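Small Things First
How sorting work is changing at Skolon, one table at a time

The sorting room at Skolon is on the second floor, behind the office where the phones are. People here handle returns, lost property and mixed household lots, the kind of goods that arrive in one bag and must leave in many. For years the work was done only with fingers and a good eye. Now part of it goes to an arm called Ludero, which stands on the far side of the building and works through the evening shift.

Chepkoech Mwakyusa was against it in the beginning, and she does not hide this. She has been sorting for 19 years. When the company told the staff that a machine would take the "simple" items, she asked which items are simple. She did not receive a clear answer, so she made her own list, and the first thing she wrote on it was a hair clip.

"A shirt is big and you can take it anywhere," she told me. "A hair clip has teeth and a spring. If you take it by the wrong place, it opens and jumps away from you."

Her list was two pages long, and it became, more or less, the plan for the project. The engineers had prepared boxes and bottles. They had to go back and prepare for rubber bands around cartons, for glasses with a cord around them, for black fabric lying on top of other black fabric.

The staff were then asked to teach. Four of them moved from sorting to demonstrating, which means they pick things up with a hand-held gripper while a camera on it records the movement. The recordings are used later for training the arm. A part of this is done in real homes, because a table in a living room has reflections and sunlight and many things lying close together, and a clean workbench has none of this.

Bakari Kirui was one of the four. He showed me how to hold the tool, and I was bad at it. The fingertips have soft blue pads, and you must decide before you close them from which side you will come. With my own hand I never decide this. After an hour I had a pain in the wrist and much more respect for people who pick up eyeglasses.

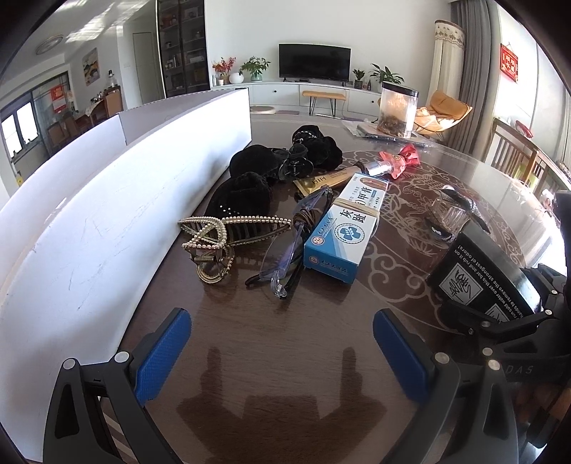 Kerubo Lukumay sees the matter from a colder side, and she wrote to me after our first meeting to say it. The teaching is interesting work, she wrote, but it is paid as sorting. If the arm becomes good, the value comes from hands like hers, and she would like to see this in the contract and not only in the speeches. She also asked who will be needed for demonstrating when there are enough recordings.

I took her questions to Salim Biwott, who manages the floor. He did not try to make them smaller. The higher rate for demonstrators is under discussion, he said, and he hopes to have an answer before the end of July. About the second question he was more careful. New goods come every season, and each of them must be shown to the arm again by somebody. How many people this will need, he does not know.

What has already changed is the rhythm of the day. The arm handles roughly 200 items in an evening, which is slower than any person in the room. But these items are gone when the morning shift arrives, and the first hour is calmer. Mwakyusa uses it to check what the arm has put aside. There is a gray tray for the things it could not decide about, and she reads this tray like a letter. Chains are there almost every day. Anything transparent is there too.

Some of the older habits have disappeared. People used to talk across the table while they sorted, and the demonstrators cannot do this well, as the tool asks for attention. Kirui told me he misses the talking. He has started to take his lunch at the sorting table for this reason, although there is a kitchen.

Mwakyusa has kept her list, and it is longer now. She adds to it in pencil, with the day when the arm first managed each item. Next to the hair clip she has written 7/20/24, and then a question mark, as it was a plain clip without any decoration. She is waiting to see what it does with one that has pearls.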